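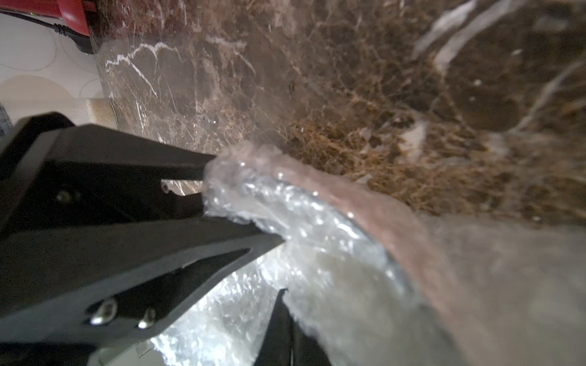 Logo first or shop first? Candle side business, small budget

Small Business Web Design > Getting Started

Quyên Đoàn
December 10, 2020
Hi all. I pour candles, been selling at markets under the name Klinhom and want a real site before spring. Got two quotes. One designer wants to do logo, colors, type, the whole thing first, then build the shop on top — 3,676 for everything. The other says just get a template store up, stick the name in a nice font, fix the branding later. That one is 2,309. I have maybe 14 scents and photos for half of them. Which would you do?

Lụa Lý
Logo first. I did it backwards and paid for everything twice. Labels, header, little cards, all redone when the real logo came in and the green didn't match anything.

Đạt Phùng
Disagree. Get the shop up. You learn what people click on and then you know what the brand even is. My store ran with plain text for a name up to two years and not one customer mentioned it.

Lụa Lý
You sell replacement lamp parts. Nobody buys a gasket for the vibe. Candles are gifts.

Đạt Phùng
Sockets mostly but ok fair

Keisha Baptiste
What's in the 3,676? Ask for it line by line. Mine had "brand discovery" on it which was one phone call and a PDF of other people's websites. Also ask who owns the logo files. You want the vector files, not just a png. And who's paying for hosting after the first year.

Quyên Đoàn
Just checked. Logo with two rounds of changes, a color sheet, home page, shop page, about page, and setup on Zeva. Product photos not included. Hosting not mentioned anywhere, will ask. The cheaper one is also on Zeva, same pages minus the logo.

Keisha Baptiste
Two rounds is tight. Go in with a list of logos you hate, saves a round. And get the photos sorted before you pay anybody, half a catalog looks like a closed shop.

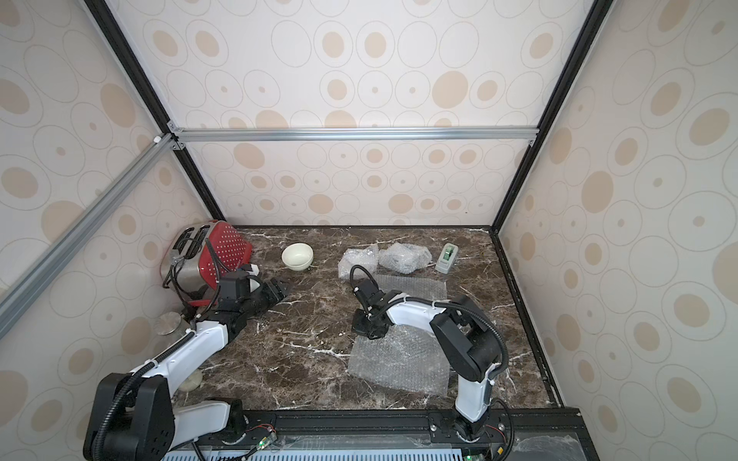
Thảo Phí
Going against the crowd a bit, I'd take the cheap build and spend the difference on a logo from somebody who only does logos. Shop designers tend to give you the name in a circle with a leaf. Zeva lets you swap the header and colors later without touching the pages, takes maybe an afternoon. I moved from Dostitz to Zeva last December and redid all of mine in one sitting.

Lụa Lý
The header yes. Not the labels she already printed.

Thảo Phí
Then don't print labels yet?

Quyên Đoàn
Too late lol, I have a whole roll. They just say Klinhom in a typewriter font. People at the markets seem to like them tbh

Đạt Phùng
So you have a logo. Typewriter font. Use that, put the shop up, done

Keisha Baptiste
Kind of agree with Đạt here, which is new. Check the font license first tho. Free for personal use doesnt cover selling stuff. Herine has a decent list of ones you can use commercially, filter by license on the left.

Lụa Lý
Still say pay for it properly. But if the labels stay then at least get someone to clean up the spacing and pick two colors that go with it. Thats a small job, not a full package.

Quyên Đoàn
Ok that might be the middle road. Going to ask the cheaper one if she'll add a tidy up of the name + colors to the quote. And photos, I know, I know. Will report back when I hear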